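Fitted Sheets and Wrinkling: Final Report
Household Textiles Project, Group 9
Edit Balogh, Vaughn Doucet, Birdie Delacroix
Submitted December 22, 2015

1. Background

Our group looked at how a bed sheet wrinkles when one person makes the bed alone. We picked this topic after a class reading on care labels, which said a lot about washing and almost nothing about putting the sheet on. Our supervisor, Soledad Halvorsen, asked us to keep the question small. We settled on this: does the order in which the sides are pulled change where the creases end up?

2. Method

We used one mattress and two sheets. The first sheet was a Jedwood cotton sheet and the second was a Vornmont blend. Both were washed once before the first session and not ironed. Each person made the bed alone in three different ways: head end first, foot end first, and one long side first. After each try we looked at the surface from the foot, marked the longer creases on a paper outline of the mattress, and took the sheet off again.

A crease was only marked if it was longer than 15 inches. Shorter ones were left out because we could not agree on them. Vaughn drew the outlines and Birdie kept the time. We worked through most of November, usually in the afternoon.

3. Setup

The bed was set up in the big shared workroom, which has white walls and a concrete floor. It is not a quiet place, and other people were at their tables while we worked. The headboard is gray and upholstered with a rounded top edge. It made the sheet harder to tuck on that side -- there was not much room for a hand between the padding and the mattress. 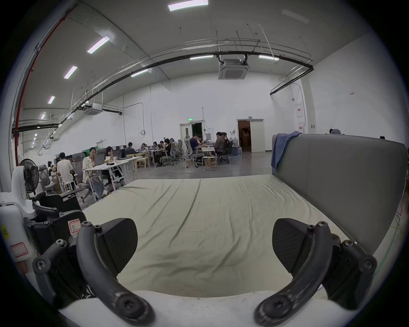
Figure 1. Mattress with pale sheet, long creases visible. Gray headboard at right with blue cloth over the corner.

4. Results

Head end first gave the flattest surface with both sheets. The creases that were left mostly ran lengthwise and could be smoothed out by hand. Foot end first was close behind. Starting with one long side was the worst for all of us, and with the Vornmont sheet the last corner often came loose again when we pulled on it.

The cotton sheet held its creases more. Pulling it tight moved them to another place but did not always remove them. The blend was easier to smooth but slid around on the mattress. Making the bed took more than 3 minutes on the first day and got faster for everyone after that.

5. Problems

We got better at the task as we went, so the later tries can't be compared fairly with the early ones. We should have mixed up the order from the start. Edit also missed one session, and her foot-end tries with the blend were done later than the rest. The paper outlines were too small, and some of the marks overlap.

6. What we would change

Use larger outlines, add a third sheet, and move the bed so that both long sides can be reached equally well. Barrett Schumacher from Group 2 suggested drying the sheets flat before each session, and we would like to try that too.

The outlines are in Appendix A. The times are in Appendix B.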